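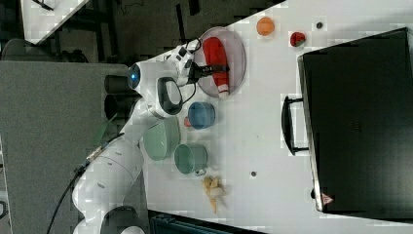
Hiltero play tableware and food set – three months of use at home

November 3, 2020

I bought this set for my two children, who are at the age when every day somebody must be served an invisible soup. Before it we had only a few old pieces from a market, and most of them were broken. I read many opinions before I ordered, perhaps too many, and I want to write mine with some care, so that it can be useful to other parents who are in doubt.

The set is sold by the shop Plivau, and when I ordered it the page showed 2,842 ratings. I did not read them all, of course. The delivery took seven days. The carton had one soft corner, but all the pieces inside were in good condition, each in a thin paper bag. I was glad to see paper there, as the previous toy we ordered came with so much plastic that it filled the bin.

First, the tableware. The cup is blue, the mug and the bowl are a pale green, and the plate is round, pinkish and a little translucent. I like these colours very much. They are calm, and they do not shout at you from the floor when you are tired in the evening. The mug has a real handle, large enough for a small hand, and my daughter prefers it to everything else in the box. The blue cup is lighter than I expected and it falls over easily. If your child likes to build towers, the cup should go on the top and not at the bottom.

The plate is my favourite piece. Nearly every game begins with it, because something must be offered to a guest. The surface is smooth, and after many washings by hand I do not find scratches on it that I can feel with my finger. I have not tried the dishwasher. The leaflet says nothing on this question, and I think it should.

Then the food. There is a strawberry with a dark green top, a yellow banana and a small orange ball, which in our house is always an orange but can also be an egg yolk or the sun. The strawberry is well made and even my mother recognised it from across the room. The banana is less successful. Its shape is irregular, as if somebody has started to peel it and then changed his mind. My son says it is a banana for monkeys, so perhaps the maker knows more than I do. But if you want a nice banana, clean and simple, you will be a little disappointed.

We keep the small Christmas things together with the food, in the same drawer. So it happens that something red and white with a small white tip is served for lunch in the middle of the year. The children find it normal, and the plate is large enough for it.

I compared the set with the one from Nukton, which my neighbour has. The Nukton pieces are heavier and the bowl is deeper, but there is only one colour for everything and the children argue more. With Hiltero each one chooses "my green" or "my blue" and we have peace – not always, but often. The Apaza set is cheaper and I saw it only in the shop. The handle of the mug was too thin for my taste.

Two complaints. The orange ball rolls away from any table which is not perfectly flat, and we have already pulled it from under the cupboard many times. Also, no bag or box for storage is included, and the carton is too weak to serve for this. For the price I would expect at least a simple cloth bag.

Would I buy it again? Yes, but I would wait for a discount. It is a good set for children from three years, with pleasant colours and one strange banana. My daughter asks me to add that the mug is hers.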